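Asociación Teatral Bostari
Acta de la reunión ordinaria de producción, 7 de octubre de 2022

Preside Precious Layug. Se abre la sesión cuando aparece la llave del local, que estaba puesta en la cerradura.

1. Acta anterior
Se aprueba la de agosto con una corrección: donde dice «ovación» debe decir «aplausos».

2. Cuentas de la gira de verano
La gira de «La viuda de Rindia» deja un saldo de 2,869 euros con la coma en su sitio equivocado, según la hoja de cálculo, que sigue configurada en inglés. Precious aclara que son miles y la asamblea respira. De esa cantidad hay que descontar 500 euros de la reparación del telón, que baja ya con normalidad y sube cuando le parece.

3. Obra de invierno
Se presentan dos propuestas. La primera es un serial radiofónico en escena, con locutores, orquestina y efectos de sala hechos a la vista del público. La segunda es «Samuel», drama en cinco actos de un socio que pide que no se diga quién es y que defiende el texto durante veinte minutos.

Se vota. Gana el serial por amplia mayoría. El autor de «Samuel» solicita que conste su voto a favor de «Samuel». Consta.

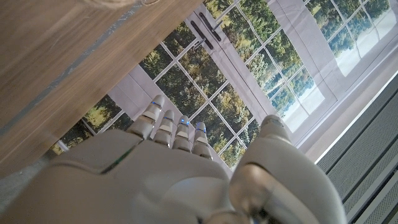
Se acuerda hacer 2 funciones, tarde y noche, con una platea de 60 butacas. Hay quien pide añadir sillas plegables en el pasillo. Se le recuerda lo que ocurrió la última vez con las sillas plegables y retira la petición.

4. Música
El cuarteto vocal confirma su participación y comunica que ahora es un trío. Buscan barítono. Se ruega a los socios que crean ser barítonos que lo consulten antes con alguien de confianza. El repertorio será de boleros y cuplés; queda pendiente decidir si se incluye el pasodoble, asunto que se trató con más pasión que el presupuesto.

5. Efectos de sonido
Faltan una puerta pequeña con marco, grava, cáscaras de coco y una plancha metálica para los truenos. La sala Sindbridge presta la plancha a condición de que esta vez vuelva. Los pasos sobre grava se ensayarán en la bandeja del horno de Precious, que se entera en este punto del orden del día.

6. Publicidad
El cartel del año pasado llevaba mal la hora y aun así vino gente, a la hora mala. Se encarga uno nuevo con menos tipografías. El texto lo revisarán dos personas que no se hablen entre sí, para evitar complicidades.

7. Ruegos y preguntas
Se pregunta si habrá merienda en los ensayos. Se responde que hubo una partida para ello y que se la comieron. Se pregunta también por el bigote postizo de la producción de agosto; quien lo tenga puede dejarlo en el buzón sin dar explicaciones.

El primer ensayo será en el local de siempre. Hay que traer lápiz y el texto impreso, no en el teléfono.

Se levanta la sesión en pleno debate sobre el pasodoble.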